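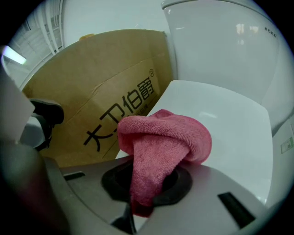
**tarek_b:** Anyone else still cross about Vekero sitting that deep with a lead? Lovely team on paper, and we go to pieces after half-time every time.

**ZofiaK:** Oh, be fair, love — Nimri threw for 110 yards before the break and his line was in bits. I don't blame the coach at all.

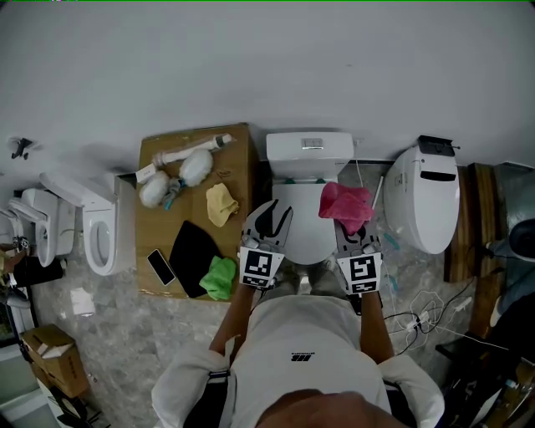
**tarek_b:** Sorry Zofia, I do blame him! We were six up on Kollance with the ball. I'd wave a pink cloth like the one over the front of that toilet and surrender the division now.

**hadi64:** Bit early, it's only August.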